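Does a mascot help a team win?

Before a big basketball match, clubs love to tell you that their mascot is "worth ten points". Is it? Zatstead's home hall holds 900 people, and when they all shout, it is very loud. But loud and useful are different things.

To find out, you would need to watch lots of matches, some with the mascot and some without. Zatstead have counted only 37. 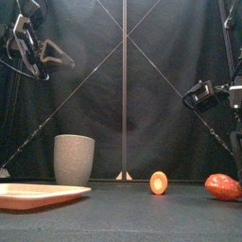 Emmett Ambrose wrote in to say that his team always wins when the mascot dances. Always? Did he write down the matches they lost? People tend to remember the happy ones. So next time, take a pencil and keep score yourself.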